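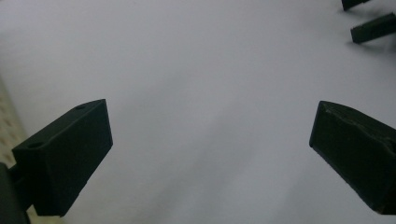

Kacper Witkowska and Lindsay Hinds
Florton Institute for Everyday Language

Figure 1. A pale white-gray surface in soft, even light. The tone is cool and slightly bluish, a little brighter toward the top, with faint diagonal streaks of darker gray.

2. What people say when they say "white"

Anyone who has stood in a paint store with a spouse, a parent or a patient friend will know the small drama we set out to study. Two people look at the same card. One of them says it is white. The other says it is gray, or bluish, or (our favorite from the whole project) "the color of a Tuesday dishcloth," and before long they are talking about a kitchen in a house that was sold years ago. We have come to love these conversations, and we hope the reader will forgive us for quoting them at length in the pages that follow.

Our material comes from Trirholm, a town where one of us grew up and where the other has now spent enough winters to be asked for directions. We recorded 44 adults talking in pairs as they sorted samples of pale paint, paper and household cloth. The recordings were typed out in full, with the pauses and the laughter left in, and gave us 3,659 remarks in which a speaker named or described a color. Everything was done at kitchen tables by daylight, usually in the late morning, with the speakers in their own homes and the kettle on more often than not.

2.1 The short list and the long list

Left to themselves, people get by on very few words. "White," "off-white," "cream" and "gray" do most of the work, and a good many of our speakers would have been content to stop there. The longer list appears when two people disagree. Then we hear "chalky," "milky," "oatmeal," "eggshell," "skimmed," "cold," "tired," and so on, to a total of 34 separate descriptive words once spelling and small variants are set aside. Some of these are borrowed from paint cards, as the speakers themselves cheerfully admitted. Others belong to a single family and seem to have been passed down along with the tablecloths.

We had expected the borrowed words to win most arguments, seeing that they carry a certain shop-counter authority, and we were wrong. Speakers who said "eggshell" were often asked what kind of egg. A homemade comparison, such as "like the inside of the bathtub at my aunt's," was usually accepted by the other person, even when that person had never seen the bathtub.

2.2 Warm, cool and the trouble with shadow

The hardest samples for our speakers were the cool ones. A yellowish white is quickly called cream and set aside. With a bluish white, people hesitate, and a fair part of the hesitation concerns whether the blue is in the thing or in the light falling on it. A surface like the one in Figure 1 is a good case of the difficulty: the eye has little to hold on to, and the soft streaks could be taken for folds or for shading. Speakers faced with similar samples tended to tilt them, carry them to the window, or lay them against a sleeve. One woman put hers next to the butter dish and said, with great satisfaction, "There, now it's blue."

Such small experiments matter to our argument. Earlier writing on color words has often treated naming as something that goes on inside one head, with a sample held still under a fixed lamp. At the kitchen table it is a shared and rather physical business. People move the sample, they move themselves, and they change their minds out loud. The word they settle on is as much a record of that little journey as it is a label for the color.

2.3 Agreement and its manners

We also want to say something about how the talk ends. Very few pairs reached a point where both speakers used the same word without any reservation. Far more often one of them gave way kindly, with a phrase like "well, white for a wall, then," or "I'd call it gray, but I can see what you mean." We mark these as partial agreements in our transcripts, and they turned out to be the part of the work we returned to most. A sample may be white for a wall, gray for a shirt and "perfectly all right" for a napkin, all in the same minute and from the same person.

The use named for the sample therefore has to be counted as part of the description, and we have coded it that way throughout. Section 3 takes up the coding in detail, beginning with the remarks on bed linen, where the speakers were at their most particular.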